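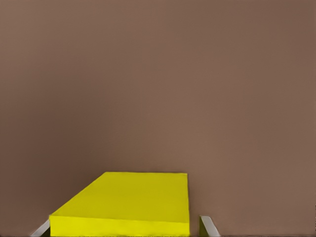 ## Running a paper bridge challenge in one lesson

I've run this with my Year 8s every December for a while now and it's still the lesson they ask to do again! You need hardly any kit, and you can set it up in the time it takes to drink a coffee.

**For each pair:**

- 2 sheets of A4 (plain printer paper, no card)
- 20 cm of sticky tape
- a ruler and scissors
- a small paper cup and a pile of pennies

### What to do

1. Push two desks apart so there's a 300 mm gap. Measure it yourself, as mine always "accidentally" shrinks the gap.
2. Give pairs five minutes to sketch, with no cutting yet. They'll moan. Let them moan.
3. Hand out the paper and tape, then start a timer for around 20 minutes.
4. Sit the cup in the middle of each bridge and add pennies one at a time until something gives way.
5. Get everyone to write down their total, plus where the bridge folded first.

Last year our best one, from a team calling themselves Zutedberg, held 80 pennies with a pleated deck and rolled tubes down both sides (I'd have bet on the flat one next to it, so what do I know). 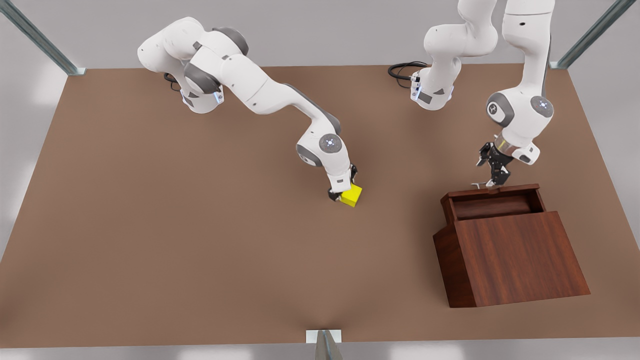

*Robot arms at a table, computer simulation.*

### If you've got a second lesson

Let them rebuild using the same amount of paper. I put a results table on the board and ask each pair to change one thing only, then we compare. Tubes against pleats makes a good argument to finish on, and the wrecked bridges can go straight in the recycling.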